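Plates and Cups in Prikdale: A Small Gallery
Text by Rezaul Paul, Thu 8 February

I like summer dishes, and I like them even more in winter. On this page I collect the ones we use in our kitchen at Prikdale, with a few words for each.
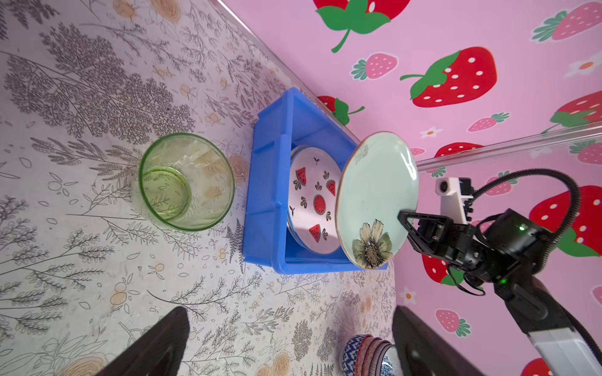 The blue crate
Watermelon slices on the top white plate, and beside the stack a mint-green one with a big flower, similar to a sunflower. The green glass cup stays outside the crate. Strawberries on the wall, ferns on the table, so all the garden is together.

About the collection
The white plates I bought in May at the Lencho market, the mint-green one came later from a shop in Joltard. I paid 760 for everything, and the seller did not want to go lower. Only the cup is old, it was my aunt's.

More pictures will come when I have sorted the bowls. If you know who makes such plates, please write to me.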